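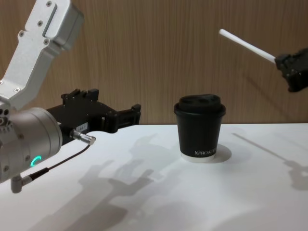 Gripper comparison on the two-arm cell: interim notes

Liam Tunstall and Vaida Kuusk have finished the first half of the comparison between the parallel-jaw gripper now on the left arm and the Faltorlow unit it may replace. The task is the lidded paper cup. The left gripper takes the cup by the side, the right one handles the straw or the stir stick, and the two must not meet over the lid.

The parallel-jaw unit logged 976 good picks in 1,000 attempts. Most of the misses were tilts, where one finger touched the wall of the cup before the other and pushed it over. Vaida traced these to a small error in the wrist calibration, and the last block of runs, made after recalibration, had four. The Faltorlow has only 359 attempts so far and its results will be held until the count matches.

Closing force matters more than speed. A black paper cup with its lid on keeps its shape well near the rim and poorly at mid-height. The approach height was therefore raised to the upper part of the body, and closing speed was cut for the final part of the stroke.

Cable routing is still open. The short external cable from wrist to gripper works, but it limits how far the last joint can turn before the connector takes a side load. Keith Dobson has asked Ivness for a longer version with the same angled plug. Until it arrives, wrist rotation is limited in software.
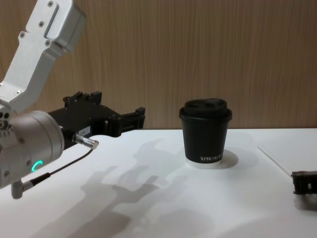
Does the second arm need the same gripper as the first?

Matching units are easier to maintain, and the controller then needs only one set of force limits. If the Faltorlow goes on the left arm, the right arm will keep its present gripper through April and the limits will be stored per arm.

Camera placement comes next. Jintana Kamolrat will run the same cup task with the overhead view alone, then with a wrist view added. Shadows from the arms upset the edge detector on the white tabletop, and the threshold may have to be set again for each view.

Raw logs are on the Tondton share under the cell name.

Comments (3)

Hjørdis Hägglund: Were the cups full or empty? Mid-height stiffness changes a lot with liquid in them.

Liam Tunstall: Empty for all runs reported above. A weighted set is planned.

Keith Dobson: Please log finger pad wear too. We lost a week to that last time.

Contact the editor | © Dobson Automation Newsletter | Back to top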